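Rirby Boards > Workshop and Bench > Layout boards and fixtures

Thread: Pegs leaning on a white layout board, and purple light making it worse

ploughline
Posts: 249

I have a white rectangular board that gets used for sorting and placement practice. It has raised plates, printed outlines, and holes that take small blue pegs. It sits on a dark mat on the bench. Two problems.

First, the pegs don't all stand straight. Some are fine, some lean enough that the next person knocks them over. The holes were drilled on a small press, one setup, same bit.

Second, the bench light in that room is purple-violet and I can't change it during the day. The printed outlines are hard to make out under it. Blue on white under purple is poor contrast to start with.

I'm looking for fixes that don't involve making a new board. The current one took me most of December.

Rodrigo Sequeira
Moderator

Measure the holes before doing anything else. Same bit doesn't mean same hole. If the stock lifted at all when the bit broke through, the bottom is cut wider than the top and the peg pivots in it. Use a pin gauge if you have one, or the shank of a known drill bit if you don't. Check from both faces.

Also tell us the peg diameter and how deep the holes are. Depth matters more than fit for lean. A shallow hole with a close fit will still let a tall peg tip.

tamsin_k

What's the mat made of? I had the same complaint and the board was fine. The mat was soft and the board rocked on it when anyone leaned on a corner. I put a stiff sheet between the two and the pegs stopped falling.

ploughline
Posts: 250

Mat is rubber of some kind, fairly firm. I pushed on all four corners and didn't feel any rock, but I'll check again with a straightedge.

Holes are through holes, so depth is the board thickness plus the mat doing nothing useful. I hadn't thought about the mat acting as the floor of the hole.

Posting the setup under the light I'm stuck with.

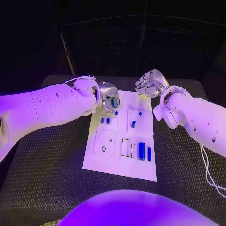 Board on the dark mat under the purple light, blue peg standing near the top left.

The peg near the top left is one of the good ones. I've never had trouble with that hole.

Rodrigo Sequeira
Moderator

OK, that helps with the lighting question. The white has gone lavender, so your background is now a color that sits close to the pegs. Thin blue or gray print will disappear on it. Reprint the outlines in black with a heavier line. Two passes with a paint pen along a straightedge is enough, no need for a new overlay.

On the lean, through holes on a mat are your problem as far as I'm concerned. Glue a thin hard backer to the underside so every peg bottoms out on the same flat surface.

Olga Ramalho

I disagree on the backer. If the holes are oversize, a backer gives the peg a hard floor to slide on and it leans just as far. Fix the fit first. Wrap a single turn of thin tape around the foot of one bad peg and try it in its hole. If it stands, the fit was the cause and you've spent nothing.

We went through this at the Wellville shop with a set of boards for the evening class. Backers went on all of them and came off again, and getting the glue residue out of the holes took longer than drilling them had.

Rodrigo Sequeira
Moderator

Glue in the holes is an application problem. Use double-sided sheet and cut it back from each hole. I agree the tape test should come first.

bench_dog_50

Sleeves. Drill the bad holes out oversize, press in short lengths of plastic tube with the right bore, trim flush with a sharp chisel. I buy the tube by the meter from Valente and it's consistent. You can replace one sleeve when it wears and leave the rest of the board alone.

Don't drill out freehand. Clamp a scrap block under the board or you'll chip the bottom face.

tamsin_k

Sleeves are overkill for a practice board. They also raise a lip if you don't get them dead flush, and then anything slid across the board catches.

bench_dog_50

So trim them flush. It's a chisel and a minute each.

Olga Ramalho

One thing on the raised plates. If any holes go through a plate and then through the board, check that the two line up. A plate that has crept slightly will push the top of the peg over and look exactly like a bad hole. Run the correct bit down through both by hand. If it binds at the joint, the plate has moved.

ploughline
Posts: 252

Results so far.

Straightedge: board is flat, no rock on the mat. Tamsin, the mat is cleared of suspicion as far as rocking goes.

Tape test: one turn of tape fixed most of the leaning pegs. So Olga was right about fit for those. The remaining ones still leaned with tape on, and they were all in plates. The bit binds at the joint in every one of them.

I'm going to lift those plates, clean the old adhesive off, and refit them with a peg in each hole for alignment while the new adhesive sets.

Rodrigo Sequeira
Moderator

Wax the pegs before you use them as locators or you'll be drilling them out.

For the loose holes, what are you doing long term? Tape will roll up at the foot after a few sessions.

ploughline
Posts: 253

Thin coat of sanding sealer inside the hole, let it cure, ream by hand with the bit. If that's too fiddly I'll try the sleeves on one corner and see how the lip comes out.

marrowfat

Has anyone used the Ploleck peg blanks for this? They come slightly oversize and you sand to fit. Might be quicker to make fat pegs for fat holes.

Olga Ramalho

Then you have two sizes of peg in the same tray and people forcing the big ones into the small holes. I wouldn't.

marrowfat

Mark the ends with a dot of paint.

tamsin_k

Under purple light, use white or black for the dot. Red goes muddy and you'll lose it.

ploughline
Posts: 255

Plates are off. Outlines redone in black on one half of the board as a comparison, and I can read them from standing height now. The other half gets done after the plates go back on.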